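# Cables on top of a long white desk, no drilling allowed

Drovance Help > Home and Office > Tidying

Posted by Joar Eide, 2023-11-16

Hello to all. I have the task to make our long white desk more tidy before January, when two new colleagues will start and will also need a place at it. The monitors must remain on it. The desk is rented together with the room, so I am not permitted to drill or to use screws. The black cables lie on the top and one gets caught in them when wiping. Also drinks and snacks stay there next to the power adapter, and this makes me a little nervous.

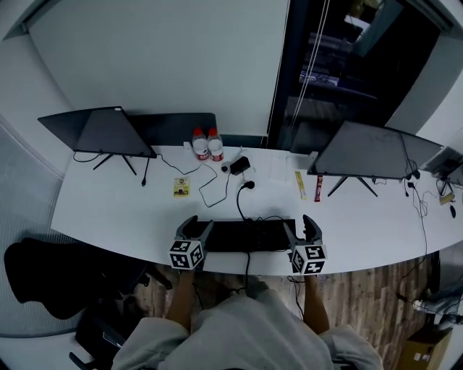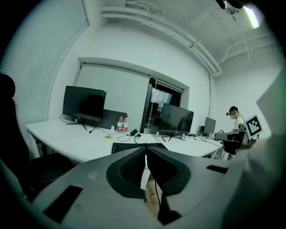
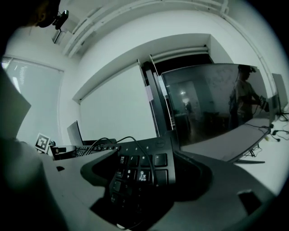

How can I get the cables and the power adapter away from the top of the desk without making any holes in it?

---

**Leif Tangen** (member, 3349 points)
Marked as helpful

Use a cable tray that is fastened with clamps at the back edge, and put the power strip and the adapters inside it. I have had the same problem in my own office and the clamps have left no marks, but I put a thin piece of felt between the clamp and the desk.

I will write the order in which I did it:

1. Shut down everything and pull all the plugs. Wipe the desk now, while it is easy.
2. Put a small piece of tape on each cable, at both ends, and write what it belongs to. I did not do this the first time and I lost an evening.
3. Fasten the tray. Mine is a Mostico of 600 mm. For a long desk you will want more than one, with a gap between them.
4. Lay the power strip in the tray first and then the adapters. Do not pack them tightly together, they need air.
5. Lead the monitor cables straight backwards and down. The extra length goes in a wide loop in the tray, closed with a hook-and-loop strap. Please do not use the hard plastic ties, you will have to cut them when something is changed.
6. Keyboard cables are more difficult. If the cable hangs over the front edge, it is pulled by knees and chairs. I lead mine to the back, beside the foot of the monitor, and hold it with one adhesive clip.

Before you buy, measure how thick the desk plate is, and look if there is a metal rail below the back edge. With such a rail my type of clamp cannot be used.

For the drinks I have no technical solution. We have placed a low shelf beside the door and the bottles stand there.

> **Joar Eide:** Thank you, this is very clear. I have looked below and there is a rail, but only on one part. Will the adhesive clips take off the white surface when I remove them?

> **Leif Tangen:** From mine they came off well after I warmed them with a hair dryer and pulled slowly to the side. Try one on the underside first. Your surface can be another kind than mine.

---

**wibisono** (member, 12 points)

just buy wireless keyboards

> **Leif Tangen:** This removes one cable for each place, but the monitors still need theirs.

---

**Lurlow_desk** (member, 3839 points)

I agree mostly with Leif. Where the rail is in the way, you can take a fabric net with adhesive hooks, but it carries less, so I would put only cables in it and let the adapters be in the tray. Clean the underside with alcohol and wait one day before you hang something in it. I was impatient and it fell down in the night with a big noise.

Also, think about who will sit where before you fasten anything. With new people coming, the monitors will surely be moved, and then the cables which you have made nice and short are suddenly too short. I leave about the length of one arm extra at each monitor.

Snack packages and small things can go in a flat box with a lid. One box for each person, and what does not fit in the box goes home.

> **Joar Eide:** Good point with the extra length. I will ask the colleagues about the places first and then order the trays. The box I can do already tomorrow.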